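Section 4: Recording your first cloth episodes

By now you should have the arm calibrated and the Trelico recorder talking to it. If the status light is still blinking, go back to section 3 and finish the handshake, then come find me again. I'll wait!

I wrote this section after teaching our own folding and sorting model, so it's mostly what I do at my own bench. Zahira Sinaga went over the steps on 11th February and fixed the ones I'd gotten in the wrong order (there were a couple).

Before you start

You'll need a pile of mixed clothes and fabric, the leader arm, and a free afternoon. Mix it up — knits, plain weaves, stripes, something dark, something that catches the light. A model that only ever sees white dish towels gets very good at white dish towels.

1. Open Skerance and make a new session. Give it a plain name you'll recognize in December.

2. Set the episode limit to 100. You can raise it later, but long sessions are a pain to review.

3. Set grip force to 70 for clothes. Heavy denim can take more.

4. Check that the wrist view is live and the picture moves when you move the arm.

5. Drop the pile on the table from a little height. Don't arrange it.

6. Press Record, wait for the beep, and bring the gripper down with the leader arm. Go slower than you think you need to.

7. Aim for a bunched spot with the fingers open on either side of it, then close.

8. Lift, carry, let go over the bin, and press Stop once the arm is back home.

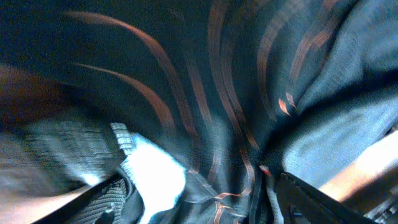 Exposure is the setting I get the most mail about, so let's do it properly. Out of the box, Skerance picks a brightness for the whole view and hangs on to it, and a pile of clothes is about the worst thing you can hand it. With nearly black striped cloth between the fingers, you can get grain in the darkest parts while a white patch down by the left finger blows out completely, no detail left in it at all. That's fine to keep, by the way. The orange-brown stripes still bend with every fold, and the crumpled bit at the bottom center is sharp enough to read, and I want the model looking at exactly that kind of thing when it picks a spot. If the stripes had gone too, I'd turn the exposure up two notches and record again.

Note: Blur on the cloth farther up the view is okay. Blur at the fingertips is worth fixing, so try moving more slowly before you touch the focus ring.

Caution: Keep your free hand out of the pile while the light is green. The Yusof gripper closes without a warning beep.

Keeping and tossing

9. Play each episode back at double speed and mark it Keep, Toss, or Retry.

10. Keep the honest misses. If the fingers closed on air and you recovered, that's a useful example. Toss it if you bumped the table or took a phone call halfway through (guilty).

11. Shuffle the pile again after every 4 episodes.

12. When you're done, hit Export and choose the Asto format. My first set came to 153 kept episodes, and the export finished while I was making coffee.

Caution: Don't unplug the drive until the export window closes by itself. The progress bar reaches the end a little early.

If the export stops with a "missing wrist stream" message, restart the recorder and export the same session again. Your episodes are still there. Section 5 covers labels.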